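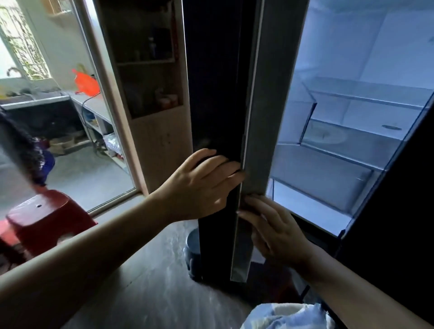 Kulsoom Hashmi wrote to me after the first part of this tutorial that her robot had learned to touch the refrigerator, but had never learned to open it. She had recorded all her demonstrations with the controllers, and in each of them she stopped for a moment before the handle. The robot also stopped there, and then it did not continue.

I would like to answer her with this second part, where I explain how I prepare and record a set of household demonstrations. I use two ways. In the first one I do the task with my own hands and wear the camera on the head. In the second one I steer the two arms by remote control. My arms are a Delix pair on a fixed stand and the recording program is Sistlow, but the steps are the same with other equipment, only the menus have other names.

Before you start

You need a charged head camera, a connection to the arms that does not drop, and enough free disk space. My last full set had 1269 recordings and I had to stop twice to move files, so please check the disk first. Set the clock of the camera and the clock of the computer to the same time. I forgot this in April and lost one entire evening to matching files by eye.

Step 1. Write the task in one sentence

Write down where the task begins and where it ends. "Open the refrigerator" is not enough. I write: "Both hands start free, the door is closed, the task ends when the door stays open and both hands have let go." If you work together with another person, both should read the sentence aloud and ask questions. Shoshana Esposito and I once recorded a whole morning in which she closed the door at the end and I did not.

Step 2. Decide which way is suitable

With your own hands you are fast, and the movements are natural. You feel the resistance of the door seal and you pull a little stronger without thinking. This force is not in the video. For this reason I use hand demonstrations to teach the order of the actions and the places where to hold, and I use remote control to teach how the arm itself has to move.

For a big door I let one hand hold the front of the door and the other one rest on the inner side. A gripper can copy this more easily than a hold with many fingers behind a narrow edge. If you have the habit of pushing doors with the hip or the elbow, you must give it up while you record.

Step 3. Leave the room as it is

My first wish was to clean everything away. The robot then worked very well in a clean room and badly in a kitchen. Now I remove only what can break or what could be knocked into the work. Cups, packets, bags and cloths may stay where people have left them. Between recordings I move several of them by a hand's width, and sometimes I turn a bottle so that its label faces another direction.

Step 4. Record by hand

Start the recording, keep still for one breath, and do the task at about two thirds of your normal speed. Look at the place where the hands are working. It is quite natural to look already at the next object, but then the head turns and the hands leave the picture at the most important moment.

For pouring I have these rules:

- Take the cap off over the table and keep it in the same hand during the whole set. I hold the bottle with the left hand and the cap with the right one.
- Bring the neck of the bottle to the cup, and leave the cup standing.
- Do not lift the bottle so high that your forearm covers the cup.
- If you spill, continue to the end and mark the recording as "spilled". Do not delete it.

I make 44 recordings of one task and then I take a pause, because after this number my movements become all alike.

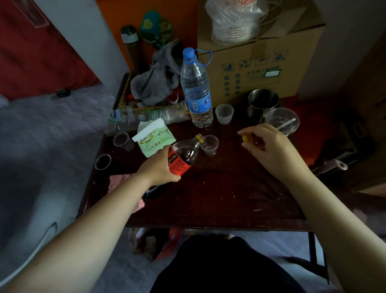 Step 5. Record by remote control

Put the arms in the start position and check that the left controller moves the left arm. It sounds too simple to mention, but after an update of Sistlow my sides were exchanged. Set the speed limit low for the first tries. In my settings the value is 49, and I raise it only when I have done the task several times without touching the table.

Now to the problem of Kulsoom. When we steer an arm, we stop before contact in order to look. The robot cannot know that this stop was only our uncertainty, so it learns the stop as a part of the task. Practice without recording until you can go from the approach to the grip in one movement. If you still pause, cut the pause out afterwards. The option is called "trim idle" in my version. Be careful that it does not cut the moment when the gripper closes, since there the arm is also still.

Keep one person near the stop button while the arms are moving, and do not use a full bottle until the movement with an empty one is reliable.

Step 6. Look through the recordings on the same day

I watch every recording at 4 times the normal speed and give it one of three marks: good, usable, bad. "Usable" means that the task was completed with some correction, for example a second try at the grip. I keep these in the training set in a small share. A robot which has seen only perfect grips does not know what to do after a missed one.

Write the marks in a plain table together with the file name, the way of recording and the name of the person. We keep ours in the Beddoe folder on the shared drive, and the copy goes to the second disk before we switch off.

Step 7. Train a small model first

Take a part of the good recordings, train over night, and let the robot try the task in the morning. If it stops always at the same place, watch your demonstrations at this place again before you record more of them. Kulsoom has sent me a few of her files, and I could see the pause before the handle in each one. She is recording the door again with a shorter approach.

Last updated: April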